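# 2. What Will It Really Cost?

I bought my first gripper before I'd written down a single thing I wanted it to pick up. Please don't do that! Armelle Vidal, who ran our stores at Mesitz, made me start again with a plain list: every object, how thin it is, how often it has to move.

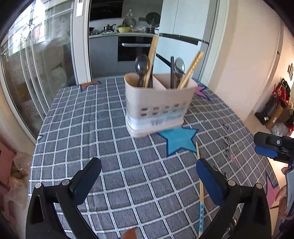

Thin things ate my first budget. The gripper was fine — it was the finger pads I'd forgotten, at 95 pounds a set, and we got through 2 sets by December. Add 30 for screws and 145 for a spare linkage (I hadn't planned for that either) and you can see why Armelle kept a separate column for parts that wear out.

We'll build that column in this chapter, starting with the quote Wendar sent us. Have a pencil handy.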